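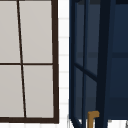
28/06/2020

Slept until almost eight, a real luxury after the week we've had, and then lay there a while listening to the gulls and feeling grateful not to have a watch to stand. Damage control drills all day Thursday and all day Friday, and then on Saturday the inspectors came down to Punport and put us through the whole thing again, only this time with clipboards!

I was on hose team two with Telma Medina, who is half my size and twice as calm. They called a fire in the aft pump room at 0910 and we were dressed and on the nozzle in time, though my left glove went on inside out and I had to live with it (my thumb is still sore). Chief Montecinos walked behind us the whole way and never said a word, and from Benjamín that is close to a hug. We lost points on the boundary reports. The phone talker on the second deck kept calling frame 53 when he meant frame 47, so the cooling team went to the wrong bulkhead and stood there very proudly spraying nothing. Poor kid. I brought him a coffee afterward and told him about my first ship, when I reported flooding in a space that turned out to be the showers.

Anyway, we passed. Eighteen items to fix before August, mostly paperwork and a couple of sticky hatches, and then it's sea trials and the run up to Surnitz if the schedule holds, and it never has yet. Emiliano thinks we'll slip two weeks. He's been right too often for me to argue.

Called Mom after lunch and we talked for over an hour, mostly about her tomatoes and whether Annag is ever going to bring the casserole dish back. I do miss her kitchen. She asked when I'd be home and I said soon, and then felt bad, so I said before we sail - I'll have to put my leave chit in tomorrow and hope.

Ironed two uniforms, wrote to Veronica, ate the last of the plum cake standing up. Need to buy stamps. Duty section musters at 0645, so lights out early tonight.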